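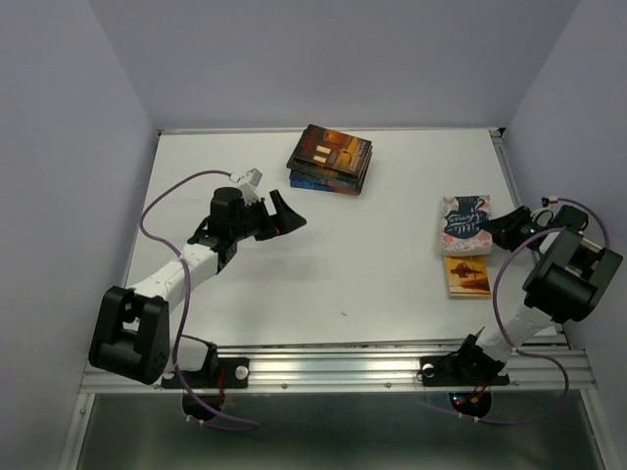

solange_p
15/11/2025
Right, I need a second opinion on cable runs for my two-arm cell. The left arm has been dropping its camera every so often since I moved everything into the new enclosure, and I'm fairly sure it's the cable and not the software. Both purple ones start up by the wrist, swing out in a big loop and come back to a pair of white ties down at the base. The right one makes an even wider loop, out over the side rail and back under. I left all that slack so the elbow could fold without tugging, but now I wonder if the loop is flopping about and working the plug loose. Log says 3364 cycles on the books job, with dropouts mostly when the arm reaches for the far pile.

Zanby
Two ties at the base and nothing at the elbow? There's your problem. All the movement ends up at the connector. Put a soft strap on the forearm link, leave a hand's width of slack past the elbow, done.

eusebio.quispe
Not sure I agree with Zanby. I strapped mine at the forearm and wore through a cable in 2 weeks, it kept bending in the same spot. Big loops look untidy but they last! I'd swap the cable end for end first and see if the fault moves. Also, is the rail bolted down tight? Mine had crept a bit and the whole arm was shaking.

solange_p
Rail's fine, I went round the mounting plates with the hex key on Tuesday. Haven't tried swapping the ends, will do.

Zanby
Eusebio, did you use a zip tie or a proper strap? Because a zip tie pulled tight will do that every time.

eusebio.quispe
...zip tie. Still say the loop is better though.

Quintana
I'd worry about that wide loop on the right more than the left - if it drops over the front it can snag. Bring it in a bit while you've got the tools out.

solange_p
OK, swapped the cable round and ran it for an hour. One dropout, at cycle 1648, same arm. So probably the camera socket? I'll try a velcro strap tonight anyway, loosely, and order a spare camera.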